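Does a suspension carry over if the player changes leagues midseason?

Posted by Agata Gentile, October 31, 2025

I keep the discipline records for our amateur soccer league, Hullden. A midfielder got a seven-match ban for spitting at an opponent, served two, then asked for a transfer to a club in the Wivura league. The two leagues share a state association but have separate rulebooks. Ours says a ban is served "in competition matches" and does not define competition. Do the remaining matches follow him? 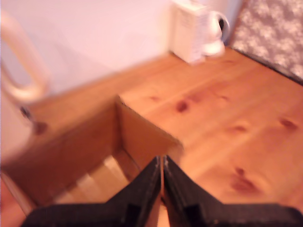
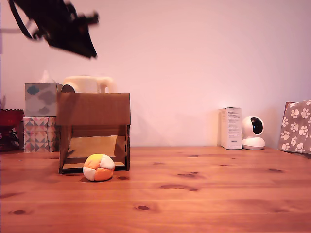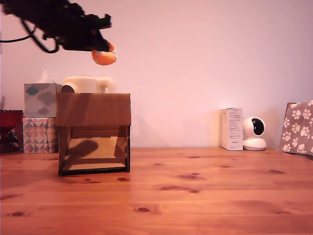 Cardboard box on the table, three shots.

Mirjam Imhof

Check who issued the ban. If your league issued it under its own rules, it binds only your league unless the association has a reciprocity clause. If the association issued or ratified it, it applies to every affiliated competition. Ours sits under "Registration", not "Discipline" — easy to miss.

Either way, write the unserved balance on the transfer form before you sign the release. The receiving club can't claim it had no notice. Friendlies do not count toward the balance in any rulebook I have worked with. Forfeits vary. An abandoned match usually counts only if the result stands.

Gittins

We had this in May. Player moved, new league let him play, old league complained, association made him sit out the rest anyway and the new club lost the points from the games he played in. Ask the association in writing first.

Pritine

seven for spitting seems low, ours is a season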